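Rondwood Planner

Motion planning and scene checking for tabletop robot arms

Product overview | Modules | Requirements | Licensing | Support

Rondwood Planner is a software package for teams that program arms to pick things up and put them down on a flat surface. It takes a task written in a short text file, works out the joint motion, checks it against the scene, and sends it to either a simulated arm or a real one. The task file is the same in both cases.

It is sold by Sumach as a single license with three modules. You can run the modules together or call each one from your own code.

Task module

A task is a list of goals. Each goal names an object, a region, and a relation between them, such as "red cube inside target". The module reads the object poses at the start of a run and drops any goal that is already met, so the arm does not move things that are where they should be. Goals that can't be reached are reported before any motion is sent, with the joint limit or collision that rules them out.

Regions are flat polygons on the work surface. An object counts as inside when its whole footprint is within the polygon. You can loosen this to center point only, which older versions used as the default.

Scene module

The scene module keeps the model of the table, the arm, the objects and the cameras. A fixed camera and a gripper camera can be read in the same cycle. Either one can be turned off per goal.
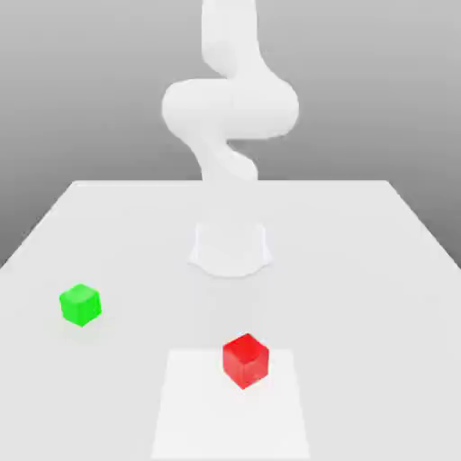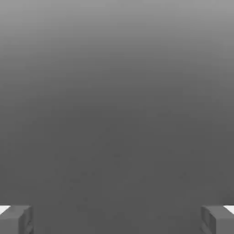

Cube sorting scene, simulated: fixed camera view first, then a view with the gripper fingers at the bottom corners.

Each camera stream has its own confidence value. When a stream has no tracked object in it, its value falls to zero and the planner works from the other stream and the last stored pose. A stored pose is kept for 26 cycles by default and then marked stale. A stale object is still treated as an obstacle, but the planner will not try to grasp it until it has been seen again.

Masks for the fingers are built from the gripper model and the current finger opening. If you change fingers, load the new mesh and run the mask tool once. Without this step the tracker may report the fingertips as an object, mostly in low-contrast scenes.

Motion module

The motion module plans in joint space and then smooths the path. It handles arms with six or seven joints. On our reference machine the median planning time for a single pick is 13 milliseconds. Scenes with a lot of clutter take longer, and the time limit can be set per goal.

Paths are checked at a fixed step along their length. The step can be made smaller near the table – we suggest doing this for any object shorter than the gripper fingers.

What is in the package

Planner library with C++ and Python interfaces
Scene editor for tables, regions, objects and cameras
Replay viewer with side-by-side camera streams and a joint plot
Command line runner for batch tests
A set of 251 test scenes, from two cubes on a bare table to full bins
Printed quick start card and PDF manual

Requirements

64-bit Linux, 16 GB of memory, 415 MB of disk space for the base install. The test scenes are a separate download. A graphics card is needed for rendered camera streams but not for planning. The batch runner works on a machine with no display attached.

Notes on the current release

The May release changes how the replay viewer lines up camera streams. Earlier versions paired images by arrival order, and a slow stream could drift behind the other over a long run. They are now paired by timestamp. Logs recorded with an older version will open, but the viewer shows a warning and falls back to arrival order.

The Stankevičius smoothing filter is now on by default. It gives slower starts and stops than the old filter. If your cycle times were tuned against the old one, set smoothing to "legacy" in the arm file.

Known issue: regions with more than one hole are drawn wrong in the scene editor. The planner reads them correctly.

Licensing

One license covers one site and any number of simulated arms. Real arms are licensed per controller. Teaching licenses are available and include all three modules, but not phone support. A trial key runs the full package in simulation only.

Support and training

Technical questions go to Sneha Prajapati at the Kistthorpe office. Please attach the task file, the arm file and the run log. Screenshots help with viewer problems but are not enough for planning problems.

Training is held at Kistthorpe in small groups and starts at 9 a.m. Bring your own laptop with the trial key already installed.

Related products: Rondwood Calibrate, Rondwood Log Server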